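Progress Report to the Wanberg Fund
Holtwood Local History Room – The Nikolovski Bakery Papers
4 May 2020

Dear friends at the Fund,

We are glad to be sending you this second report on the bakery papers, and we'd like to start by thanking you for your patience with the first one, which reached you late and without its budget page. You will find both budget pages at the back this time.

As you may remember, your grant pays for the sorting, cleaning, listing and rehousing of the business records of the Nikolovski bakery, which stood on the corner by the old streetcar stop in Holtwood and baked for most of the town. The papers came to us in flour sacks and biscuit tins, and one very large drawer that had been lifted out of its desk and carried over whole.

Where the listing stands

At the end of this period we have 682 items fully described in the catalog. Our target for this stage was 400, so we are well ahead, although we should be fair and say that a good many of the extra ones are delivery slips, and a delivery slip takes very little time once you know the handwriting. The ledgers are slower going. Some are written from both ends, with bread orders at the front and household spending at the back, and the two meet in the middle in a way that took us a full afternoon to untangle. We have decided to give each half its own entry, with a note pointing to the other.

The letters have been the real pleasure of the winter. There is a long correspondence with a miller upriver about the quality of his rye, which begins very politely and becomes less so. There are wedding cake orders with little pencil sketches in the margins, and a run of notes from the school asking for rolls to be sent before nine and please not the seeded ones. We have read far more of these than the job strictly called for!

Cleaning and rehousing

Flour gets into everything. We had allowed for surface dust, but in the older ledgers it had settled deep in the gutters of the bindings and caked there, and brushing it out page by page has used up more hours than we planned. We also found old insect damage in 5 of the ledgers. They were set apart from the rest and frozen on our conservator's advice, and they will stay in sealed bags until they have been looked at again.

The new boxes and folders arrived in two shipments. The second was short by a carton of the larger folders, and the supplier has since sent it on at no charge. Everything listed so far is in its permanent housing except for the oversize price boards, which don't fit any box we can buy. We are getting a quote for having three made to measure. 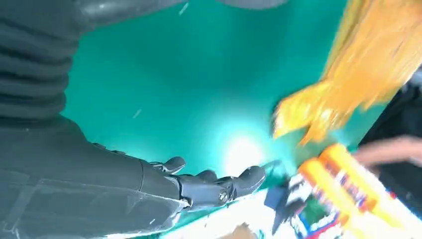
Holtwood, second reporting period.

The catalog software

We moved our draft listing into Virkix in the early part of this period. The move itself went well, but the date fields caused us some grief. Many of our slips carry a month and no year, and Virkix wanted a year before it would save the record. We now enter a span of years and put the month in the notes. It is a little clumsy – a reader looking for Easter orders will have to search the notes as well – but it is consistent, and we have written it up in our cataloging guide so the next person does it the same way.

Opening to readers

Our reading room has been closed to visitors since March, and the open afternoon we promised you had to be put off. We would like to hold it in July if we are allowed to, and in the fall if we are not. In the meantime we have been answering questions by mail and telephone. Most come from families hoping to find a grandparent on the wage sheets, and quite often we can help.

Money

Spending is close to plan. Supplies came in under budget and cleaning hours came in over, and the two nearly cancel out. We ask your permission to move $200 from the travel line, which we will not be using this year, toward the boxes for the price boards.

Still to do

The recipe notebooks come next. They are stained and much amended, with quantities meant for an oven far bigger than anyone's kitchen, and several pages are stuck together and will need the conservator before they can be read. After those we have the photographs and the desk drawer, which we have been saving.

Our next report will follow when the notebooks are listed. Please do call if you would like to talk any of this over in the meantime.

With warm thanks,
Holtwood Local History Room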